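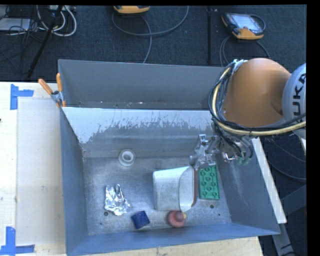 Automation Planning Group, Plulitville
Minutes, September meeting

Achilleas Politis opened at 9:15 and thanked everyone for squeezing in before the quarter closes, and Sylvain Hamel for the pastries.

1. Picking cell, second year
Sylvain took us through his wish list at some length, and it was a good discussion. He would like a second gripper so that a spare is on the shelf — the wait for parts in spring is still a sore memory. Texier has quoted 5 weeks for delivery. Agreed to go ahead, with Achilleas signing the order.

2. Test objects
Sylvain asked for $400 to widen the assortment of household items, more shiny and soft things especially. After some friendly back and forth we settled on $200 now and another look in the new year. Please do bring in clean containers from home in the meantime!

3. Bins
Bultden can fold sheet-metal bins to our drawing in lots of 4. Achilleas felt we should ask Puvbridge for a price too before deciding. Held over.

4. Cables and floor space
Everyone had a view on this one. Sylvain will price cable covers and bring a floor sketch next time.

Closed at 10:20, with warm thanks to all.

Related items
Equipment request form
Minutes, June meeting
Plulitville floor plan, draft

Last updated: September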